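**Ticket 700 — Bedroom tidying task, Gurnum flat**
**Opened:** Tuesday, March 26, 2019
**Raised by:** Lernness Home Automation Trials
**Status:** Open, awaiting Emley

**Summary of fault**

The Sugden planner completes the tidying task on hard surfaces but does not complete it reliably on soft bedding. The task is to clear small toiletries and medicines from a bed and place them in a tray. In the latest set of 18 attempts, the planner ran to the end without an operator's help in 6.

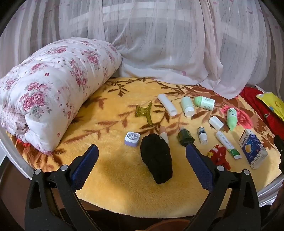
The same set of goods was cleared from a kitchen worktop in February with no stoppages. The trials office therefore considers that the bedding is the main cause, and asks that grip force be left unchanged until this has been ruled out.

**Steps taken**

1. Recalibrated the jaws before the first attempt. No change.
2. Lowered the approach speed near the bed. Fewer bottles rolled, but the time for each item rose beyond the agreed limit.
3. Repeated the task under operator control with the same grippers. All items were cleared.
4. Turned off the plain-background setting. The planner stopped treating printed flowers as objects — this had caused 3 of the failed attempts.

**Observations**

Boxes with firm sides give little trouble. Squeeze tubes and knitted items remain difficult: the planner closes on the pile of the blanket as well as the object, reads the extra resistance as a good grip, and lifts both.
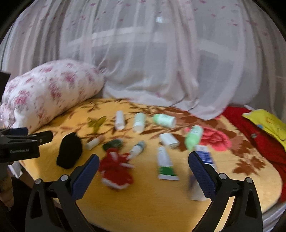 *Medicine box held between the jaws, with the red knitted doll and a squeeze tube on the blanket nearby.*

**Assessment**

The result of step 3 suggests that the grippers are equal to this chore and that the planner is not yet so. Lernness does not propose to offer bedroom tidying as an unattended service at present. Worktop clearing is not affected by this ticket.

**Action requested**

Emley to supply a revised grip check for soft surfaces, and to confirm whether the change made in step 4 may be kept as the default.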